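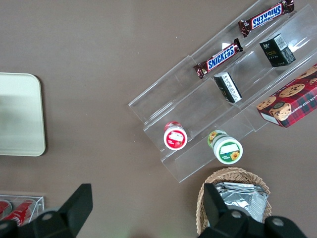

Ticket 3896: Sternell wrist camera vs. Drarine wrist camera, same gripper, same fingers
Opened by: Mali Price
Assigned to: Genivaldo Bezerra
Status: Open, waiting on vendor

Mali Price wrote:
Purchasing wants to know by end of month if we're swapping the wrist camera. The Stivitz people say the Drarine unit "handles transparent objects out of the box." I'd like to see that before I sign for it. Snack counter layout please, with the acrylic stand, then something easy for comparison. Same arm, same controller, same exposure settings on both if the driver lets you.

Genivaldo Bezerra wrote:
Driver does not let me. Drarine forces auto exposure on first connect and ignores the config file until you power cycle the controller. Noted as a separate problem. Both cameras are now locked to the same shutter value, gain left at default.

Test 1, acrylic stand. 12 grasps per camera, top Snickers bar as target.
Sternell: 7 good.
Drarine: 7 good.
The misses on both were height errors. The planner gets a depth for the tabletop through the shelf and sends the fingers too low, and then the force limit stops the arm. Out of the box it does exactly what the old one does.

Mali Price wrote:
Did you have their transparency filter on?

Genivaldo Bezerra wrote:
Yes. With the filter off it was worse, so the filter does something, but the brochure claims a lot more than something. It also fills in the small clear box with the Coke cans as one solid block. Fine if you want to pick up the box. No good if you want a can.

Thu Lưu wrote:
Are we sure this is the camera? The fingers are in view at the bottom of every image and the self-mask was drawn for the old mount. If the mask is off by a little, you get finger pixels counted as object. I had that in January and spent two days blaming the lens.

Genivaldo Bezerra wrote:
Fair. Redrew the mask for both. Reran the Drarine on the top bar and got the same kind of miss, so I don't think the mask explains the stand. It did fix a false detection near the foil packets in the basket, where the right finger was being joined to the packets.

Test 2, easy layout: basket, white tray, one sandwich wedge, nothing clear anywhere.
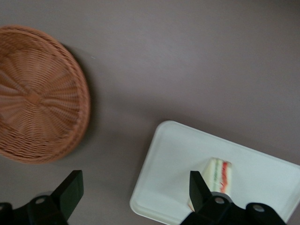

I expected no trouble and got some anyway. Blur during the approach is bad enough on the Drarine that the weave goes to mush and the rim height jumps between readings. Lowering approach speed helps. The Sternell at the same speed is a bit better, but I would not call it good.

The other issue is the sandwich. At this approach angle the right finger covers the lower part of the wedge, so the pose estimate comes from whatever is left showing. Both cameras guess the wedge is shorter than it is. That is a mounting problem and a new camera in the same bracket won't cure it.

Simone Bragança wrote:
Stivitz support got back to me. Their suggestions, in order:
1. Update firmware.
2. Add a second camera.
3. Use matte spray on the stand.
I asked how a customer is meant to spray a display stand that has food on it. No reply yet.

Mali Price wrote:
A second camera was not in the quote.

Thu Lưu wrote:
Firmware is worth trying. The Rezende bracket is also worth trying before we spend anything. It sits the camera higher and tips it forward, so the finger should hide less of the target. There's one in the parts cabinet, second drawer, missing a screw.

Genivaldo Bezerra wrote:
Firmware updated. It reset my exposure lock again, so anyone who repeats this needs to check the shutter value after updating. Ran the stand layout 24 times with the Drarine overnight. I'm not seeing a change I would bet money on. Log is attached to the ticket. Rezende bracket not fitted yet, still looking for the screw.

Rosimeire Lopes wrote:
Changed status to waiting on vendor, 2019-09-21. Please don't send the Sternell back in the meantime, it's still listed on the service contract.

Mali Price wrote:
Leaving this open. My answer to purchasing for now is no swap. Genivaldo, when the bracket is on, rerun the sandwich first and the stand second, both cameras, slow approach. If the Drarine can't beat the old one on the stand with a clear view of the target, I want the demo unit boxed up and returned.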